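Rornedbridge Community Help
Small automation > Kits and arms

Is the Briltent cable handling kit worth it for a small repair shop?

Asked by dunaj_servis in October

Hello all. I have a small shop where we test and repack returned network equipment. Each return is a patch cord and one small adapter, and a person must plug the cord in, wait for the test, unplug it and put both parts in a bag. I look at the Briltent desk arm kit, which costs 1,849 with the soft fingers and the software included. The seller says it can learn to pick up cords from a flat table. My table is plain and light, the cords are yellow and the adapters are black, so I hope the color helps. 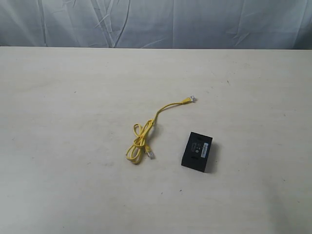
The adapters do not worry me so much, they are stiff and have flat faces. The cord is my doubt. It comes back from customers in any shape, and the clear plug is hard to find for a vision system, I think. Has somebody used this kit with cords? Also I would like to know how long the teaching takes, because we are only 3 people and I cannot give one person to it for a month.

Answer by Sioned Parry (accepted)

I have had the Briltent for one winter, for cords like yours. Picking the cord up anywhere along its length: good, after I recorded 132 demonstrations. Picking it up by the plug and inserting it: not good enough for me. If the plug is on top and points away from the loops, it succeeds often. If it lies close to the coil, the fingers take a loop together with it.

For teaching, I needed four afternoons. The manual recommends 300 demonstrations for soft objects, but I stopped earlier as I saw no more improvement on my table. Change the shape of the cord each time, or it learns only your way of coiling. Keep your lamp in the same place, too. I moved mine once and had to repeat a part of the work.

My advice is to buy it for the bagging and leave the plugging to a person. Ask the seller for the narrow finger set before you pay, it was not in my box.

Answer by economou_fan

Look at Economou also. More expensive but the support answers the phone.

Answer by tk_bench

We tried the Prurkix gripper on a different arm. For small boxes no problem, the label side or the plain side, it is the same. With cords we gave up. I did not use Briltent so I cannot compare.

Comment by dunaj_servis

Thank you Sioned, this is very useful. I will ask them about the narrow fingers. Does it need its own computer or is a normal office laptop enough?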